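Navy uppers with white square tile, am I going to regret this?
Kitchens & Baths board, 4/12/20
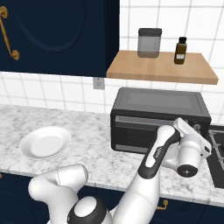 Navy upper, white tile with gray grout, brass pull, wood shelf.

tilednervous
OK so I have been going back and forth on this for weeks and my sister has stopped answering my texts about it. We're redoing the kitchen in our place outside Cledanbridge (small house, galley layout, one window that faces the neighbor's fence). I want dark navy uppers and plain square white tile all the way up the wall. My husband says dark on top makes a room feel like it's leaning on you. My mother says navy is going to look dated before the paint is dry.

The rendering is pretty close to what I have in my head, down to the curly brass handle, which I love and everybody else in my life hates. Ceiling in our kitchen is 84 inches in the low part, so it's not a tall room. Talk me into it or talk me out of it, please!

grout_haver
Had navy uppers for two houses now and I'd do it again. The thing people get wrong is the light, they paint the cabinets dark and then leave the one sad dome fixture in the middle of the ceiling. Put strip lights underneath and the white tile does all the work for you. I don't have a window worth mentioning either.

Gray grout, yes. Do not let anyone sell you white grout behind a stove.

pantrymoth80
I'm with your husband, sorry. Low ceiling plus dark uppers is a cave. We rented a place that had them in a dark green and I felt like I had to duck. Put the navy on the bottom and keep the top white or skip uppers altogether and do shelves.

grout_haver
Skip uppers altogether and put the plates where? In the car?

pantrymoth80
In a drawer, like half of Europe. I have deep drawers and a cranky back and it has been great.

tilednervous
I have exactly one bank of drawers and it's full of Tupperware and takeout menus, so drawers are not happening. What about the wood shelf though? I was thinking one floating shelf next to the cabinet for the everyday stuff. Jars and whatnot.

midcoast_marge
Floating shelf owner here. I love mine but please know what you're signing up for. Everything on it gets a greasy fuzz, even with the fan going. I wipe mine down on Saturdays, or I say I do. Anything you don't use every couple of days should live behind a door. Coffee, salt, the mugs you grab half asleep, those are fine because they're always getting washed or moved.

Also get a light wood. I had a walnut stain first and it showed every crumb of flour, and I bake a lot.

pantrymoth80
See, now you've got the cave AND the fuzz.

grout_haver
lol ignore them

ferncreek
Can we talk about the handle? I had pulls with scrollwork in my last kitchen and I want to like them, I really do, but my sweater sleeve caught on one about every third day and once I took a whole belt loop off a pair of jeans. Cleaning them is a toothbrush job too. If you want brass I'd go with something plain. Get one sample and live with it for a month before you order a full set.

tilednervous
Ha, OK, a belt loop is a serious injury. I already have a sample! It's from Omoregie and it's been taped to the old cabinet since before the holidays. No snags so far but I'm a T-shirt person.

midcoast_marge
Then get your handle. You're the one who has to look at it.

ferncreek
Fair. Don't say I didn't warn you when the cardigans come out.

oldhousedan_ish
What are you paying, if you don't mind? We got quoted 2,381 for paint and new doors on a run about the size of yours and I nearly choked. Ended up brushing it ourselves with the Gilska cabinet enamel. It took 2 coats over primer and then a third on the doors I messed up. It's held up except by the trash pull-out, where the dog leans on it. Barley is a large dog.

One thing, dark paint takes forever to get really hard. Ours felt dry the next morning and I still dented it with a thumbnail a couple of weeks later. Leave the doors off as long as you can stand it.

tilednervous
Our quote was in that neighborhood, which is why I'm now reading about primer at midnight. Did you spray or roll?

oldhousedan_ish
Foam roller on the flat parts, a good angled brush in the molding. If your doors have that recessed oval you'll be doing a lot of brush work, so put on a podcast. Watch for drips along the bottom of the curve. I missed one and I see it every single time I make toast.

pantrymoth80
I still say put it on the lowers. But if you're set on it, paint one door and hang it up for a few days, and look at it at night with the lights on. That's what would decide it for me.

tilednervous
OK that I can do. I've got one spare door in the garage. Hoping to have the whole thing wrapped up by July, so I'll paint the spare this week and post it once it's hung.

grout_haver
Strip lights!! Order them now.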